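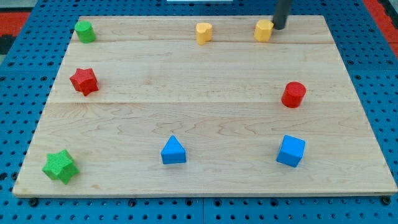
Figure 2. Edge-glued maple panel with small colored blocks along its margins. Seams run horizontally across the face, and the grain is wavy in places.

3.2 Seam visibility and grain

Edge-glued panels are sold by thickness and grade, but buyers in our survey judged them mostly by how the joints looked. This section reports on the maple panels from the Stesholm and Grestach mills. Results for beech are given in Section 3.3.

Each panel was rated for seam visibility under diffuse light at a viewing distance of 78 cm. Raters marked a seam as clear, faint or not found. In all, 2,583 seams were rated, of which 2,162 were marked clear or faint. The remaining seams could be located only by checking the end grain.

Two seams on the same panel often received different ratings. Figure 2 shows a common case, with one seam near the top of the panel and a fainter one near the middle. The glue and the clamping pressure were the same within any one panel in the study, so we attribute most of the difference to how well neighboring planks matched in color and grain direction. Where wavy grain met straight grain, the joint was nearly always marked clear. Where both planks were wavy, ratings were split.

Dark streaks had a smaller effect than we expected. A streak that crossed the joint at an angle drew attention to it, while a streak that ran along the joint was sometimes mistaken for the seam itself. Szekeres panels, which were added to the study in May, had more streaks than the others and also the most false marks of this kind.

Finish mattered less. Oiled panels were rated slightly lower for seam visibility than bare ones, but the difference was within the spread between raters. Lacquered panels from the Sastavance line were left out of this comparison — their gloss made the viewing angle hard to control.

Raters were not told which mill a panel came from. Panels with open joints or visible glue squeeze-out were removed before rating and are treated separately in Section 4.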